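Priltus Arm Recall: Questions and Answers
Last updated 31 December 2022

Larnen wants owners to believe the July fault is behind us. Nuria Adugna, who runs the Climthorpe test kitchen, has her doubts, and so do we. 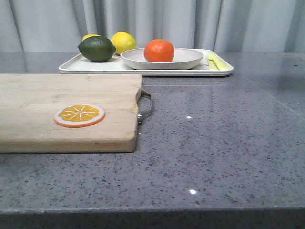
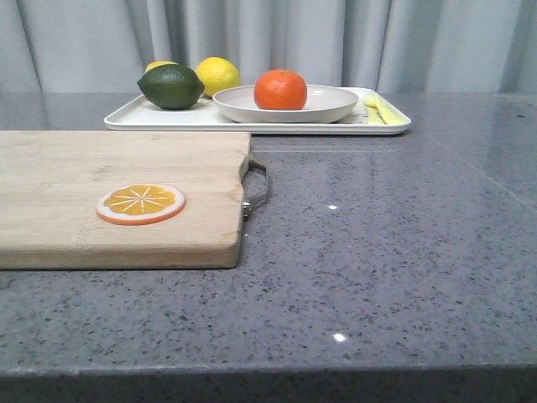
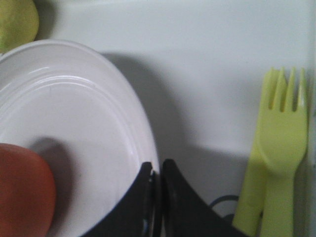

What went wrong with the Priltus?
The arm kept closing its fingers after the stop button was pressed. Larnen calls this a "delayed halt." We call it a stop button that doesn't stop. The risk is easy to see in the close-up from the wrist, where the two black fingers nearly meet and a fork and knife lie right beside them. Somebody reaching in for that fork would be counting on the button.

Which units are affected?
Larnen lists 694 units, all sold through Hoarau. It has not said how it got that number, and we have asked twice.

Does the software update fix it?
Larnen says so. Matvii Fedoruk installed it on two arms at Climthorpe and pressed stop 20 times on each. Two of those presses still ended in a late halt, both on the same arm. Larnen blames a worn cable but hasn't sent anyone to look at it.

Can I keep using mine?
We wouldn't. If you must, cut power at the wall before putting a hand anywhere near the fingers, and don't rely on the button.

Will I get a refund?
Hoarau is offering store credit. Ask for the money in writing, and keep the reply.

Has anyone been hurt?
Larnen says it has no reports of injury. Its report form had no box for injuries until we pointed that out.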